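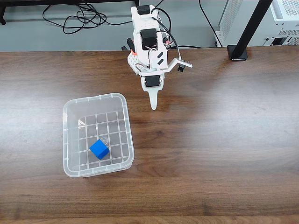
木桌上的透明塑料盒，盒里放一块蓝色方块。桌子后面的地面上散着电线。

用透明盒整理工作桌：从桌面到桌后地面

整理：Weronika Szewczyk
地面走线部分：Teguh Ismail

适用范围

本页写的是一张多人轮流使用的木面工作桌怎么整理。桌上常年有小件：方块、木片、垫脚、扎带、铅笔头、测量用的小样。桌子后面的地上有电线，旁边还有电脑机箱和立杆之类的落地物品。如果你的桌子只放一台笔记本和一个杯子，看“桌面分区”和“地面走线”两节就够了。

最早的一版是给Retotden工作间写的，贴在门后。后来别的房间也来要，就改成了网页。旧版里关于抽屉的那一段和现在的做法不一样，以本页为准。

需要准备的东西

透明或半透明的塑料盒，敞口，大小两种。
抹布两块，一块湿用，一块干用。
中性清洁剂。
纸胶带，宽窄都行。
油性记号笔，黑色。
魔术贴扎带。尼龙扎带也可以，但拆的时候要剪。
卷尺。
一个大纸箱，装暂时没有归处的东西。
理线槽或者带背胶的理线夹。
插线板，线长2,000毫米的那种用得最多。

盒子我们用的是Keka的敞口盒，壁比较直，放在一起不浪费地方。别的牌子也能用。买之前在店里把两个同样的盒子套在一起再拔开，拔不开的不要买，放在仓库里一个夏天以后只会更难拔。

盒子为什么选透明的

不透明的盒子好看，但每次都要拿起来看里面是什么。标签能解决一部分问题，可是轮流使用的桌子上，标签和内容对不上的情况很常见。有人把剩下的垫片随手放进写着“铅笔”的盒子，过一周铅笔就没有地方去了，开始散在桌上。

透明盒从侧面就能看到里面有没有东西。颜色鲜明的小件尤其明显，蓝色方块隔着一层半透明的塑料也认得出来。白色和无色的小件差一些，可以在盒底垫一张深色卡纸。

半透明的磨砂盒比全透明的耐看，刮痕不明显。全透明的用久了会发花，特别是装金属件的。我们两种都有，没有统一。

第一步：把桌上的东西分出来

先不要擦桌子，也不要先买盒子。把大纸箱放在桌子旁边的地上，站在桌子的长边一侧，从左往右过一遍。每拿起一样东西，只判断它属于哪一类：

今天要用的。
这张桌子上经常用的。
别的地方的。
不知道是谁的。
可以扔的。

今天要用的留在原位，不动。这张桌子上经常用的，推到桌子靠里的一侧，排开。别的地方的和不知道是谁的，都进纸箱，中间用一张硬纸板隔开。可以扔的直接扔，电池和电子件单独放。

固定在桌上的设备不在分类范围内，绕开它们。接着线的东西也先不要搬，等到走线那一步一起处理。

这一步最容易停下来的地方是翻到有意思的东西。看到一把找了很久的卡尺，就去试卡尺准不准；看到一叠旧图纸，就坐下来看图纸。图纸先进纸箱。

人多的时候，两个人做比四个人做快。一个人拿，一个人放，中间不用商量太多。四个人围着桌子，东西会从这一头被挪到那一头，再被挪回来。

第二步：擦桌面

木桌面怕积水。抹布蘸水之后拧到不滴水，顺着木纹擦。有胶印的地方先用指甲或者塑料卡片刮，刮不掉再用少量中性清洁剂，在布上倒，不在桌上倒。金属刮刀不要用。

油性笔的痕迹用酒精棉片轻擦，擦之前在桌子底面或者不显眼的桌角试一下。有些桌面的涂层遇到酒精会发白。Voltbridge那间屋子的桌子就是这样，靠门一侧现在还有一块比别处浅的印子，是当年没有试就直接擦留下的。

湿布擦完马上用干布再走一遍。桌面的接缝和桌边最容易留水，手指包着布，沿着边抹过去。然后等它干透再放盒子。塑料盒底直接压在湿的木面上，会留下一圈方形的水印，时间长了去不掉。

设备底座周围用干布，不用湿布。有电线的地方先断电。

第三步：桌面分区

一张轮流使用的桌子，分三块区域就够用：

操作区。桌子中间偏前，手最容易够到的一块。操作区里只放正在用的东西，最多加一个盒子。

盒区。操作区的左侧，如果主要使用的人是左撇子就放右侧。常用小件的盒子放在这里，敞口朝上，不加盖。

停放区。靠里的一长条，放量具、胶带、笔筒这些不会滚动的东西。

用纸胶带把区域边界贴出来，先用一周。一周之后看哪里的胶带被磨得最厉害，那里的边界多半画错了，挪一下再贴。等到位置不再变，可以换成窄一点的胶带，或者干脆撕掉。我们有的桌子撕了，有的没有撕。

纸胶带在木面上不要超过一个月。时间长了背胶会渗进木纹，夏天更快，有一年八月忘了撕，后来用了半天时间才清理干净。

盒子在桌上放多远合适？坐好，手肘贴着身体，前臂向外摆，指尖能碰到盒子远端的内壁，这个距离正好。站着用的桌子可以再远一些。盒子不要压着桌边，路过的人衣角一带就下去了。

第四步：决定每个盒子装什么

规则只有一条：一个盒子一种东西。

听起来浪费，实际上多数小件的种类没有想象的多。先把第一步里推到桌子里侧的东西按种类聚成小堆，看哪一堆每天都会动。每天动的才配盒子放在桌上，其他的进抽屉或者架子。

只有一件东西的盒子也可以留着。比如做练习或者演示常用的方块，哪怕只有一块，也给它一个固定的盒子，用完放回去，下一个人不用找。很多人觉得一个盒子里只有一块东西太空，顺手再放点别的进去，问题就是从这里开始的。宁可换一个小盒子，也不要拼盒。

下面这些东西不适合敞口盒：

刀片和带尖的工具，用带盖的硬盒。
会掉粉的东西，比如砂纸和粉笔。
液体，不管瓶盖拧得多紧。
纽扣电池，互相碰到会放电，原包装里放着最好。
比米粒还小的零件，用带格子的有盖盒。

盒子装到多满？目标是手伸进去能直接捏住一件，不用翻。方块一类的硬东西，铺满盒底一层就可以了，堆到两层以上就容易在拿的时候带出别的。软的东西，比如布条和海绵，可以装到离盒口两指宽的地方。

第五步：标签

透明盒也要贴标签，但标签的作用和不透明的盒子不同。里面有东西的时候，看东西就行。标签是给空盒准备的：盒子空了，别人还知道这里原来装的是什么，应该补什么。

标签贴在朝向人的那一面，靠近盒口。不要贴在正中间，会挡住里面。字写大，一个盒子不超过五个字。“方块”“垫脚”“扎带”这样的就很好。不要写“杂物”“其他”“待整理”，贴了这种标签的盒子会在两周之内装满。

另外在盒子下面的桌面或者架子上也贴一张同样的标签。盒子被拿走以后，桌面上的标签会露出来，一看就知道少了哪个。这个做法是Teguh提的，一开始觉得多余，用过之后别的房间也照做了。

记号笔直接写在塑料上也可以，用酒精能擦掉。缺点是手汗会把字蹭花。纸胶带加记号笔是折中的办法，换内容的时候撕掉重写。

第六步：抽屉和架子

不是每天用的小件进抽屉。我们的抽屉内宽是447毫米，大号盒子横着放两个以后还剩一条缝，刚好插进去一把钢尺。你的抽屉尺寸不会一样，量好再买盒子，量内侧，不要量面板。量的时候把抽屉拉到底，滑轨的凸起也要算进去。

抽屉里的盒子比桌上的矮。拉开抽屉往下看，看到的是盒口，所以高度只要能拦住东西就行。太高的盒子关抽屉时会刮到上面的横板，卡住以后很难弄开。

架子上的盒子正相反，人是从侧面看过去的，透明盒的好处在架子上最明显。重的放腰部高度，轻的放高处，最下面一层放很少用的。最下面一层也是灰最多的一层，那里可以用带盖的。

同一种东西既在桌上又在抽屉里有存货的，桌上放一小盒，抽屉里放补充的。桌上那一盒空了从抽屉补，抽屉空了再去领。不要让人直接从抽屉里拿着用，抽屉会一直开着，腿会撞到。

第七步：地面走线（Teguh Ismail）

桌面收拾好以后，桌子后面的地面通常是最乱的地方。人坐着看不到，扫地的时候才想起来。线散在地上，机箱靠着一边，立杆的底座压着线，常见的就是这几样。

动手前先做两件事。第一，问清楚哪些设备不能断电，给它们的插头贴上红胶带。第二，给现状拍照，从两个角度拍，插头的位置要能看清。拍完再动。

按下面的顺序做：

一、把所有没有接东西的线抽出来。一端插着、另一端空着的也算。抽的时候顺着线走，不要从中间硬拉。

二、剩下的线按用途分成两组，电源线一组，信号线一组。两组分开走，交叉的地方尽量直着交叉过去，不要并排绑在一起。

三、插线板离开地面。固定在桌子背面的横梁上，或者放进理线槽。固定之前先看插头的方向，有些电源头很大，装反了会挡住旁边的插孔。

四、线从桌子后沿往下走的位置，只留一个或者两个口。每个口用理线夹固定，线在夹子里要能滑动，不要勒死。

五、过长的线绕成圈，用魔术贴扎住，挂在桌子底下。圈的直径不要小于手掌宽。电源线大功率使用的时候不要绕成紧密的圈，会发热，能换短线就换短线。

六、必须横过地面的线，走墙边。实在要从走道过的，用地面线槽盖住，线槽两端用胶带贴平。

设备上会动的部分，线要留余量。先手动或者按设备的正常方式走到最远的位置，看线有没有绷紧，再固定离它最近的那个夹子。已经固定在设备本体上的线不要去改，只整理从设备到桌边这一段。

机箱不要直接贴墙，后面留出一个手掌以上的空隙，散热和插拔都需要。地面是灰色的时候，黑线比灰线容易看见，容易绊脚的那一段用黑色或者黄色的线。机箱底下能垫就垫，拖地的时候水不会进去。

立杆的底座不要压线。把立杆抬起来，线抽出来绕过底座，再放回去。如果立杆上也有线，让线沿着杆身往下，每隔一段用魔术贴固定，到底座的地方留一个松的弯。

全部弄完之后，对着开始拍的照片检查一遍，一个一个插头对。然后通电，先开插线板，再开设备。有东西不亮，先看插头有没有插到底，多数时候就是这个。

线的标签

每根线两端都贴。只贴一端没有用，需要看的总是另外一端。标签写设备名称，不写编号，除非你们的设备本来就用编号称呼。旗形标签比缠绕的好读，贴在离插头一指长的地方。

标签机的色带不便宜，我们用的是Ostrowski的纸质线标，手写，油性笔。手写的字在桌子底下比机打的小字更容易看。纸的不耐潮，地下室的房间换成塑料的。

第八步：纸箱里的东西

第一步的纸箱不能一直放着。当天把“别的地方的”送回去，送不完的写上目的地，放在门边。

“不知道是谁的”放在公共架子上，贴一张纸，写明放到什么时候。Retotden的期限是7天，过期归公共，公共不要的就处理掉。期限短一点没有关系，真正要用的人当天就会来问。贵重的东西和带有资料的存储设备除外，交给房间负责人。

图纸和笔记单独处理，不要按7天的规则扔。

日常维护

每次用完桌子，留出五分钟：

正在用的小件放回各自的盒子。
操作区里不属于自己的盒子放回盒区。
桌面用干布抹一遍。
蹲下看一眼地上，有没有新掉下去的线或者零件。
带走自己的杯子。

每周湿擦一次桌面，同时把盒子里面倒空擦一下。盒底的灰和碎屑会粘在小件上，浅色的方块特别容易脏。塑料盒用温水加中性清洁剂洗，不要进洗碗机，盒壁会变形，变形之后就套不进去了。洗完倒扣晾干。

每个月看一次标签和内容是否对得上。对不上的，先问是内容放错了还是用途变了。用途变了就改标签，不要强行改回去。

常见问题

盒子在桌面上打滑怎么办
盒底四角贴透明的小胶垫。木桌面本身不算滑，打滑多半是盒底有灰或者桌面有清洁剂残留，先擦干净再看。单手从盒里拿东西的时候盒子会跟着走，也可以用一小块防滑布垫着。不要用双面胶固定，盒子要能拿起来洗。

盒子太轻，一碰就翻
换矮一点、底面大一点的。空盒或者只装一件东西的盒子最容易翻，可以在底下垫一块有分量的板，垫在盒子下面，不要放在里面。

半透明的盒子看不清里面
从上面看。敞口盒放在比视线低的位置，本来就是从上往下看的，侧壁只是帮助。如果放在高架上又看不清，那个位置换成全透明的。

有人总是不放回去
先看盒子是不是离得太远，或者路线上有东西挡着。把盒子挪近一些，很多时候就放回去了。挪近以后还是不放，就当面说一声。

桌面有划痕要不要铺垫子
整张铺满的垫子下面会积灰，边角会翘。只在操作区铺一块切割垫，用完可以收起来。浅的划痕不处理。深到会挂住抹布的，用细砂纸顺木纹磨平，再补一点木蜡油，补之前问一下桌子原来用的是什么涂层。

小件总是滚到桌子后面去
方的一般不会滚，圆柱形的会。在桌子后沿装一条矮挡边，木条或者塑料条都可以，走线口的位置断开。已经掉下去的，在第七步里一起捡。

盒子要不要统一颜色
透明的就不用考虑这个。盖子如果有颜色，全房间用一种，换来换去的时候省事。

一张桌子该放多少盒子
操作区一个，盒区能一排放下，不叠放。叠起来的敞口盒，下面那个等于没有。

更新记录

抽屉一节改为按内宽选盒。
增加纸胶带使用期限。
走线一节由Teguh重写，原来的做法是把所有线绑成一束，现在不再推荐。
“不知道是谁的”一类的存放期限改为7天。

有问题写在门后的纸上，或者直接找Weronika。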